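Chapter 6
Working Rules for Hand-Held Gripper Stations

6.1 Purpose and scope

A hand-held gripper is a powerless machine in the hands of a powered one: the operator supplies the motion, and the tool records it. Standards written for industrial arms cover guarding, stopping distance and speed. They say little about a person standing at a table with a tool in each hand. This chapter sets out the rules used for that case. It covers the work surface, lighting, the checks made before a session and the record kept afterward. Powered arms are treated in Chapter 17.

The rules follow the station practice first written down at the Cilldale workshop and later adopted, with changes, by Genance and Bolger. Where the three differ, the stricter rule is given. In this chapter "shall" marks a requirement and "should" marks a recommendation.

6.2 The work surface

The surface shall be flat, matte and of one color across the whole reach of the tool. A sheet or board may be laid over an existing table, provided it does not shift under a firm push from the side. Creases, stains and scuffs should be noted on the station card before the first run. They need not be removed, but a mark that is recorded on one day and missing the next will raise questions about whether the two sessions can be compared.

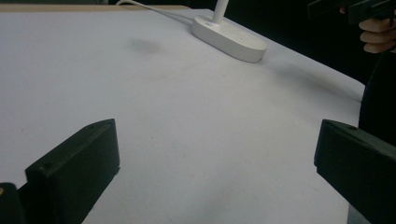
Objects that are not part of the task shall be either removed or declared. A declared object stays in the same position for the full session. Cables are declared together with the device they serve, and their path should be kept clear of the task area — a cable snagged by a fingertip can move the device and spoil every run after it.

6.3 Lighting and shadow

Uneven light is permitted. Changing light is not. The operator shall set the lamps before the first run and leave them alone until the last. Shadows cast by fixed objects count as part of the station and need no entry on the card. Shadows cast by people do, if a second person will be standing within reach of the table.

6.4 Checks before a session

With the fingers open and nothing between them, the operator shall confirm that

both fingers are seated and their screws are tight;
the fingers close without rubbing;
the space between them is clear in the recorded view;
the tool number matches the station card.

A tool that fails any check is tagged and set aside. It shall not be adjusted at the table during a session. The Budau log, discussed in Section 6.6, holds 2446 entries and shows how tools repaired between runs were later confused with tools that had passed.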